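Visit report: Jultholm household automation workshop, October

The delegation from Cattaneo attended the afternoon session at Jultholm to consider one question: can a machine yet be trusted with ordinary kitchen chores? The host, Jistimness, had chosen sugar for the main discussion.
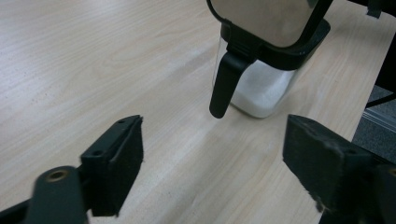
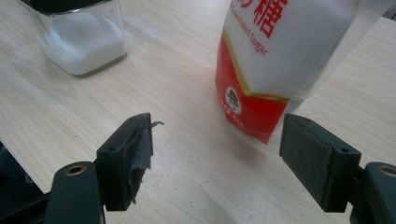

*2 min read*

## Purpose of the visit

Cattaneo operates staff kitchens and small shop counters. Restocking takes up a large share of the working day at these sites, and members have asked for guidance before any equipment is purchased.

## Observations

Refilling a sugar container is a short job for a person. The host divided it into 7 steps, from finding the lid to putting the bag away, and discussed each one with visitors. Clear glass was described as a lasting difficulty for machine vision. A soft bag presents a separate problem, as its shape changes whenever it is held or tipped.

The delegation paid particular attention to the fingers. A black foam or felt pad can be seen beside the steel-lidded dispenser, and its edge is frayed. The view with the red and white bag of granulated sugar shows tape peeling from one finger. Any site considering such tools should budget for replacement pads and name a person to inspect them.

Jistimness reported that its records for the Grarkberg project now hold 816 attempts at kitchen tasks. Results by task were not shared, and the delegation has asked for them in writing.

## Assessment

Moving a closed container from one place to another appears to be within reach for a supervised machine. Pouring is a different matter. The delegation was not given enough evidence to support unsupervised use near food, and cleaning up after a spill was left out of the program entirely.

## Recommendations

1. Defer any purchase for staff kitchens until the Grarkberg results have been received.
2. Request a return visit of 2 hours, with opening and pouring included in the program.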